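Home Notes Kitchen Archive

Counter drying, revised

The plastic rack went out in September. It took up 400 mm of counter and held water in its tray, so I replaced it with a flat towel and a fixed stacking order. 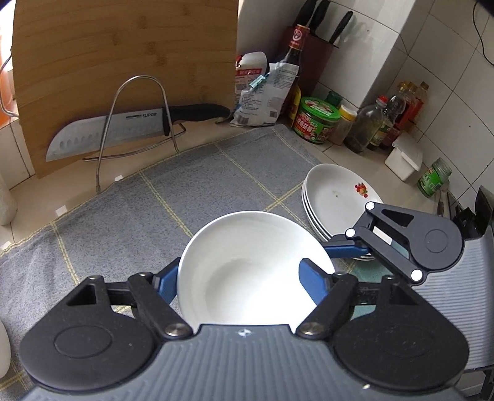 Drainage depends on airflow under the rim. Bowls need more of it than plates do. A checkered towel gives a grid for spacing – the white bowl gets its own patch, with the oval plates stacked behind it. Swap the towel every Friday.

Recent posts
Descaling at 7 minutes
Soler kettle, 200 hours on

Get new posts by email. Unsubscribe any time.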